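Practice pads, knots and leftover thread – my notes for the skills evening

(Say hi, wait for the back row to sit down, thank Lurdes Mendes for the room and for finding the good lamps.)

OK, so I've got 30 minutes and I'm going to spend nearly all of them on knots. I know some of you came for needle choice. Mei Delacroix is doing needles after the break and she's far better at it than me, so please save those questions for her!

Start with my own story, keep it short. When I started I thought the stitch was the hard part. I did row after row on a pad, very proud of my spacing, and then Joaquim Barros came by, slid the tip of an instrument under one of my knots and it just opened up. Then he did the next one. Then he went and got a coffee. I had tied grannies, all of them, for a whole Sunday afternoon.

(Pause here. People usually laugh. If they don't, move on quickly.)

What I want everybody to take from tonight is that you should slow down on the second throw. The first throw lays the edges together, and most of us do that one pretty well. It's the second one where we rush, pull up instead of across, and the whole thing slips or turns sideways. Ask for a show of hands: who has pulled up on the second throw this week? (My hand goes up too.)

Go to the slide and leave it up for a while.

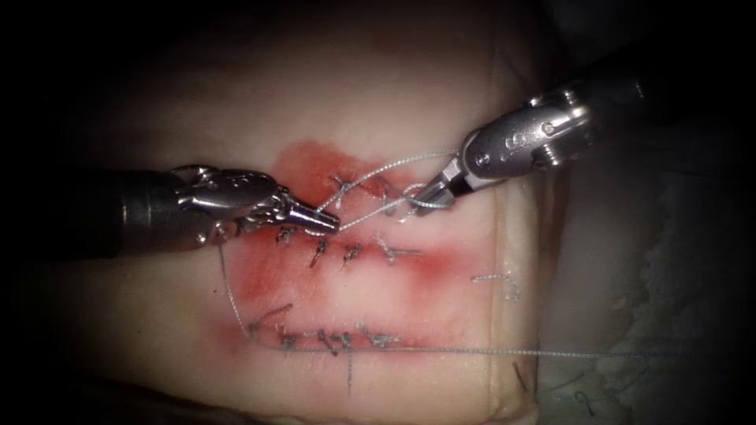

Interrupted stitches are what I'd have you practice first, before anything running, and I'd keep them small. Each one stands alone, so if you tie a bad one you cut it out and the neighbors don't care. With a running stitch, one bad moment and you're looking at the whole line again. Look at the two closed lines on this pad, one above the other, both done in little interrupted stitches with dark grey thread. Now look over the upper one, at the loops crossing each other between the two sets of jaws. That's the bit I want to talk about – how much thread you let pile up while you work. And then follow the tail, down the left side and around under the lower line and off to the right. A tail like that is so easy to catch on something. On my own pads I stop and park it where I can see it, then I go back to the loops.

(Somebody will ask how long to leave the tail. My answer: shorter than you think while you're tying, and don't trim until the knot is down.)

Next bit is on pads, and I always run over here, so watch the clock. Buy cheap ones and use them up. Fulgencio Cantero had one beautiful pad that he was saving for when he got better, and it sat in a drawer until it dried out and cracked. Turn yours around, use the other end, cut new lines between the old ones. Mark your entry points with a pen if your spacing wanders. Mine did for months.

Light matters more than the pad does. Put it in the middle and bring it in low enough that you see the thread against the surface. Grey on pink is fine, grey on a dark pad at ten at night is misery.

Homework: 13 knots a day, every day, no more than that. I did 114 in one sitting once and the last half were garbage. Keep the pad out on the table so you trip over it.

Last thing, the sign-up sheet for the April session is by the door and Celeste Marinho has the pen. Leftover thread goes in the tub, please, and not on Lurdes's carpet. Break now, back at half past, then it's Mei.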